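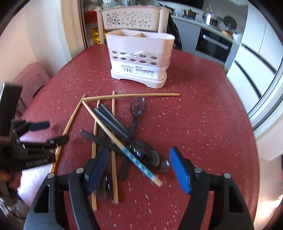

January 17, 2023

I have been promising to write about the cutlery job since before the holidays, so I'm finally sitting down with a pot of tea to do it.

For anyone new, I spend a good part of my week teaching household chores to a robot I may never meet. The project is called Kiron, and you do the chore yourself with a hand-held gripper in each hand, opening and closing the fingers while the cameras on them record every move. The recordings go off to Oltness, where they're used to train the arms. I did towels for them last March, and I thought towels were hard!

Well, then came chopsticks. The task is simple enough to say out loud: pick up everything from the pile on the table and stand it in the two-compartment holder. Spoons are fine, you get a pad on either side of the handle and up they come. Chopsticks roll. They also cross over each other, so you go for the one on top and two more shift underneath it, and the plastic ones are slipperier than the plain wooden ones (to me, anyway – my husband says I'm imagining it).

What I've learned is to slow down before the grip and not after it. My early recordings had a lot of dithering in the air over the holder, and 6 of my first 47 came back marked unusable. Now I line up the pads while I'm still above the table, close, lift straight, and only then think about where it's going. Keeping the second gripper out of the way is its own little skill, and I still bump one with the other more than I'd like.

I've also stopped tidying the pile before I start. It's so tempting, but the robot won't be getting a tidy pile either.

The goal for the whole group is 2,660 recordings, and there are four of us on it, so I'll be at this a while yet. Bowls are next – I asked for bowls.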